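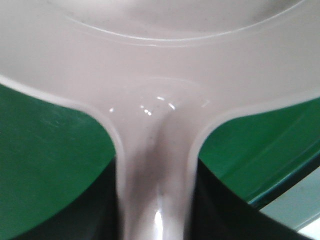 Shared kitchens in student housing waste a lot of hot water, and most of it goes down the drain during hand washing of dishes. Our project looked at how much water residents of the Prellon building in Vuvcombe used at the sink, and whether a simple change in habit would lower it. We left the plumbing alone and studied only the people. Molded plastic, pale and slightly glossy with rounded shoulders like the piece shown, is easy to rinse, so we expected plastic items to need less water than baked-on metal pans. We recorded the two groups separately.

Search this site Enter keywords Go

Method

Residents on 3 floors agreed to take part in February. Each person wrote down what they washed and whether the tap was left running. Pankaj Solanki read the meter under each sink at 7 a.m. and again at 10 p.m. For the first half of the month people washed as usual. For the second half they filled the basin and kept the tap closed -- except for a short final rinse.

Results

We collected 68 usable log sheets. Nearly 380 liters were saved in the second half of the month, most of it on one floor where residents cooked together. Plastic items took less water in both halves. The pans did not improve much, and several people wrote that they went back to running water for them.

Problems

The meter on the top floor stuck for 2 days and we dropped those readings. Some sheets had no times on them. We also did not measure water temperature, so we cannot say how much energy was saved.

Next steps

Grgić suggested soaking pans overnight before washing. We would like to test that on the same floors next term.

Last updated: February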